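Pressemitteilung

Kistley stellt Geschenkboxen zum Selbstpacken vor

Neues Angebot in Plesholm ab November - offene Box, freie Auswahl beim Inhalt, Beratung am Packtisch

Plesholm. Das Geschenkhaus Kistley nimmt im November ein neues Angebot in sein Programm auf. Kundinnen und Kunden können in den Geschäftsräumen in Plesholm künftig Geschenkboxen selbst zusammenstellen und packen. Bisher waren die Boxen des Hauses ausschließlich fertig befüllt erhältlich. Die fertigen Zusammenstellungen bleiben im Sortiment, werden aber auf eine kleinere Auswahl reduziert.

Für das neue Angebot stehen 213 Artikel zur Verfügung, die nach Größe und Gewicht für die Boxen geeignet sind. Dazu gehören kleine Textilien, Täschchen, Papierwaren, Seifen, Kerzen, Tee und Süßwaren. Die Artikel sind in den Regalen gesondert gekennzeichnet. Wer eigene Dinge mitbringt, etwa einen Brief, ein Foto oder ein gestricktes Paar Socken, kann sie ebenfalls in die Box legen. Eine Mindestzahl an gekauften Artikeln gibt es nicht.

Die Boxen selbst kommen vom Kartonagenhersteller Prarkska. Beide Unternehmen arbeiten bereits bei den fertig befüllten Boxen zusammen. Für das Selbstpacken wurden Formen ausgewählt, die sich von oben befüllen lassen und auch ohne Deckel übergeben werden können. Erhältlich sind die Boxen in zwei Größen. Die kleinere ist für zwei bis drei Artikel gedacht, die größere nimmt auch eine zusammengelegte Decke oder ein gebundenes Buch auf. Zum Start hat Kistley 2.000 Boxen bestellt. Eine Nachbestellung ist für das Frühjahr vorgesehen, dann voraussichtlich mit weiteren Motiven.

Gepackt wird an Tischen im hinteren Teil des Ladens. Das Füllmaterial liegt dort bereit und ist im Preis der Box enthalten. Wer nicht selbst packen möchte, kann die ausgesuchten Artikel abgeben und die fertige Box am selben Tag ab 16 Uhr abholen. Vor den Feiertagen kann sich die Abholung auf den folgenden Werktag verschieben. Bestellungen für Firmen nimmt das Haus getrennt davon entgegen. 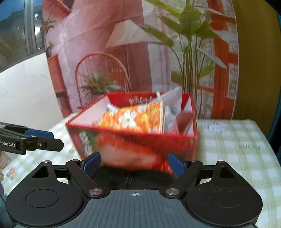

Bei der Entwicklung des Angebots hat sich Kistley vor allem mit der Reihenfolge des Packens beschäftigt. Große und leichte Teile kommen nach hinten, das auffälligste Stück liegt vorn oder quer in der Mitte und soll beim ersten Blick in die Box zu sehen sein. In der roten Box mit den kleinen weißen Blüten auf der Vorderseite übernimmt diese Aufgabe ein orangefarbenes Stück mit Blumenmuster, das schräg über die Mitte gelegt ist. Dahinter ragt zerknittertes Material in Weiß und hellem Grau über den hinteren Rand hinaus, und ein gerolltes Teil in gedämpftem Rosa oder Rot lehnt am rechten Ende. Die Höhenunterschiede sind gewollt. Liegt alles auf einer Ebene, wirkt auch eine gut gefüllte Box schnell flach, und die einzelnen Teile verdecken sich gegenseitig.

"Viele Menschen wissen sehr genau, was sie verschenken wollen, und sind beim Einpacken trotzdem unsicher", sagt Oğuzhan Güneş, bei Kistley verantwortlich für Sortiment und Gestaltung. "An der Kasse werden wir immer wieder gefragt, ob wir das nicht kurz machen können. Das tun wir gern. Aber mit einem freien Tisch und etwas Zeit geht es meistens auch selbst."

Eine feste Anleitung gibt das Haus nicht aus. An den Tischen liegt ein Blatt mit kurzen Hinweisen, das mitgenommen werden kann. Empfohlen wird, die Artikel zunächst neben der Box auszulegen und erst dann mit dem Füllen zu beginnen. Weiche Teile sollten gerollt werden, falls sie in der Box stehen sollen. Gläser und Flaschen gehören an die tiefste Stelle und werden mit Papier umwickelt. Bei Seifen und stark duftenden Kerzen rät Kistley dazu, sie nicht direkt neben Tee oder Gebäck zu legen.

Auch bei den Farben beschränkt sich das Blatt auf wenige Sätze. Bei einer bedruckten Box genügt es nach Erfahrung des Hauses, wenn ein einzelnes Stück eine Farbe des Aufdrucks aufnimmt. Der übrige Inhalt kann heller oder zurückhaltender sein. "Wir haben mit sehr vielen Kombinationen angefangen und dann wieder weggenommen", so Güneş. "Ein kräftiges Muster reicht in den meisten Fällen aus, der Rest darf ruhig Papier sein."

Für den Transport bietet das Haus zu jeder Box eine Umverpackung an. Sie wird von der Papierwerkstatt Kwofie gefertigt und flach gefaltet mitgegeben. Boxen, deren Inhalt über den Rand hinausragt, passen in die höhere Ausführung. Für den Versand per Post ist die Umverpackung allein nicht geeignet. Kistley hält dafür zusätzlich Kartons bereit, die gegen Aufpreis erhältlich sind. Zerbrechliche Artikel sollten in diesem Fall getrennt eingewickelt und der freie Raum vollständig ausgefüllt werden.

Leere Boxen können zurückgebracht werden, solange sie sauber und unbeschädigt sind. Kistley verwendet sie für die Dekoration im Laden und gibt sie auf Anfrage an Schulen und Kindergärten aus Plesholm für Bastelarbeiten weiter. Eine Erstattung ist damit nicht verbunden. Füllpapier nimmt das Haus nicht zurück.

Die Packtische können ohne Anmeldung genutzt werden. Für Gruppen bis zu 2 Stunden am Vormittag ist eine Reservierung möglich, sie erfolgt im Laden oder telefonisch. In dieser Zeit steht eine Mitarbeiterin oder ein Mitarbeiter des Hauses für Fragen zur Verfügung. Kinder sind willkommen, Scheren und Bandabroller werden an der Kasse ausgegeben.

Über Kistley

Kistley führt in Plesholm ein Ladengeschäft für Geschenke, Papierwaren und kleine Wohntextilien. Zum Angebot gehören fertig befüllte Geschenkboxen, eine Auswahl an Karten und Bändern sowie ein Einpackservice, der auch für andernorts gekaufte Waren genutzt werden kann.

Pressekontakt

Kistley, Plesholm
Sortiment und Gestaltung
Ansprechpartner: Oğuzhan Güneş

Abdruck honorarfrei, Belegexemplar erbeten.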